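Gekix Releases Two-Arm Planner With Support for Chains and Other Limp Parts

7/14/22

Gekix has released a new version of Pridinum, its motion planning software for small two-arm workstations. The update adds a planner for objects that change shape when they are picked up, such as chain, cord and light springs. Earlier versions treated every object as a rigid body, and users who worked with soft parts had to write their own grasp routines. 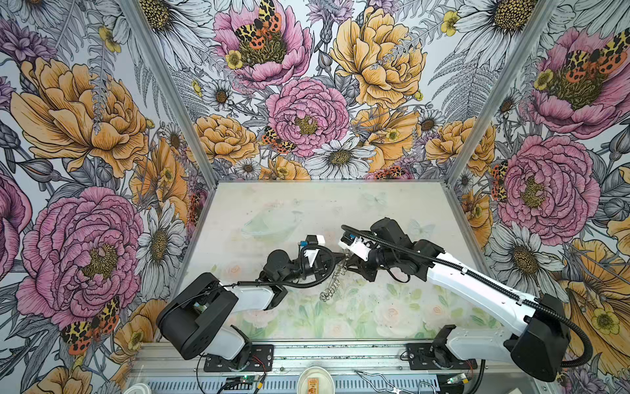 Yetunde Ogundipe

The new planner keeps a single timeline for both arms. In earlier versions each arm had its own plan, and a separate check stopped one arm when the two came too close together. Users complained that this led to long pauses when both grippers had to meet over the same spot. Pridinum now plans the meeting as one motion and sends paired commands to the two controllers.

Hanging objects are modeled as a line of 80 linked points. The software updates the line from camera images while the arms move, and it can change the grasp point if the object swings or folds. Users can set a lower number of points to save computing time.

Gekix worked on the perception side with Tuominen, a software shop that joined the project in May. Its part of the code finds the outline of a metal object on a printed or patterned surface. Shiny links are hard for depth cameras to read, so the outline comes from color images and the depth data is used only to set the height of the table.

A chain lying on a mat between two grippers can curl into almost any shape, and the planner does not try to match it to a stored model. It looks for a free end first. If it can't find one, it picks the stretch of chain with the most open space on both sides.

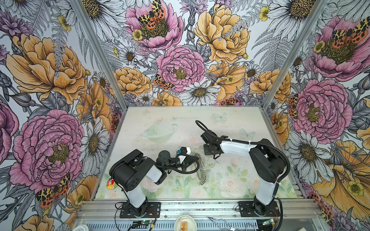 What Changes for Current Users

Existing task files will load in the new version, but rigid-body planning stays the default. To use the new planner, the object must be marked as flexible in the task file. The logging tool has also been rewritten. It now records joint positions at 200 readings per second for each arm, and both arms share one clock.

The simulator, Kesov, ships in the same package. It can replay a logged run next to the planned one so that users can see where the two drift apart. Ring-shaped objects, such as a loop of linked metal lying flat on the table, are supported in Kesov but are still marked as experimental in the planner. Gekix lists 400 test cases for the release, and the results are included with the download.
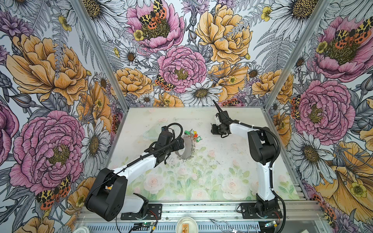 Can the planner be used with one arm?

Single-arm setups are supported. Set the arm count to 1 in the station file, and the planner will skip the paired commands. Handing an object from one gripper to another is turned off in that mode.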